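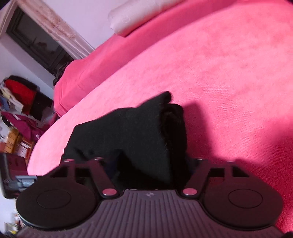
Abb. 7: Handgreifer mit Stoffteil zwischen den offenen Backen

5.2 Beispiele mit weichen Gegenständen aufnehmen

Dieser Abschnitt gilt für den Handgreifer Sitompul mit der Aufnahmesoftware Lillen ab Version 2. Der Greifer muss kalibriert sein (Abschnitt 4).

1. Gegenstand auf eine weiche Unterlage legen, zum Beispiel auf ein Bett mit Decke. Er darf gefaltet sein.
2. Greifer mit offenen Backen über die Unterlage halten und die Aufnahme starten. 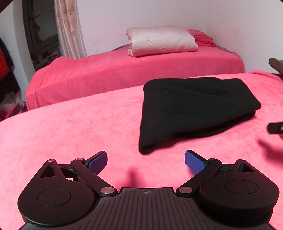
Die Backen bleiben offen, bis Lillen den Startton ausgibt. Wer früher zugreift, muss das Beispiel verwerfen.

3. Gegenstand in einer durchgehenden Bewegung anfahren und am Rand oder an einem Ende fassen.
4. Anheben, an anderer Stelle ablegen, Backen öffnen, Aufnahme beenden.

Hinweis: Ein Beispiel dauert rund 500 Bildtakte. Deutlich kürzere Aufnahmen markiert die Software gelb. 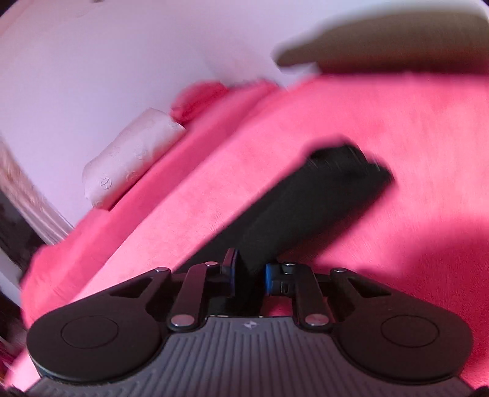

Bei schnellen Bewegungen verwischen die Kanten des Gegenstands. Einzelne unscharfe Bilder sind zulässig. Ist der ganze Griff unscharf, das Beispiel löschen und langsamer wiederholen.

5. Lage des Gegenstands nach jedem Durchgang ändern: drehen, verschieben oder neu falten.
6. Blickwinkel wechseln. Der Hintergrund muss nicht aufgeräumt werden. Eigene Schatten auf der Unterlage stören die Auswertung nicht.

Vorsicht: Finger nicht zwischen die Gelenkarme bringen. Quetschgefahr!

7. Vor dem nächsten Gegenstand prüfen, ob sich Fasern an den Fingerauflagen festgesetzt haben.
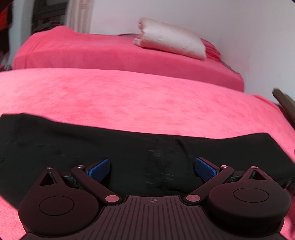 5.3 Beispiele übertragen

1. Greifer mit dem Rechner verbinden.
2. In Lillen den Ordner „Hevosov“ öffnen und „Übertragen“ wählen.
3. Warten, bis die Statusanzeige grün leuchtet. Erst dann das Kabel abziehen.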